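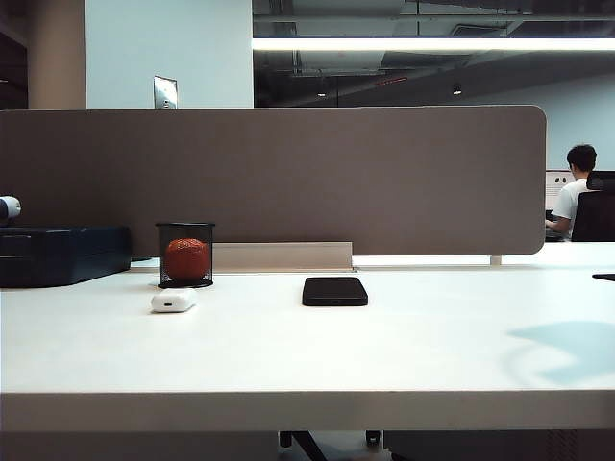

News > Press releases > 2019

About us | Services | Newsroom | Careers | Contact

Ivico to open shared office building in Unby

December 21, 2019 – Ivico has signed an agreement to take over the former Bouvier printing works in Unby and turn it into a shared office building for small firms. The first tenants will move in during March.

The building has 1,911 square metres of floor space over three storeys and will provide 400 desks when fully fitted out. Members may rent by the month or take a fixed desk on a yearly contract. Meeting rooms on the ground floor will also be open to local clubs and societies in the evenings.

"Small businesses in Unby have told us for years that they want to stay in the town but cannot find suitable premises," said Solveig Åberg, Managing Director of Ivico. "The Bouvier building is well placed, close to the station, and has very good daylight on the upper floors."

Fitting out will be carried out by Cama under a contract signed earlier this month. The brick front and the original staircase will be kept. A bicycle store with room for 600 bicycles – shared with the station – is planned for the rear yard, subject to permission.

Munther Chidiac has been appointed Site Manager and will take up the post in the new year. Applications for desks are now being accepted.

Press contact: Chelsea Naylor, Communications, Ivico

Related news
Ivico appoints Folke Skjelbred to the board
Results for the third quarter
New opening hours at our customer desk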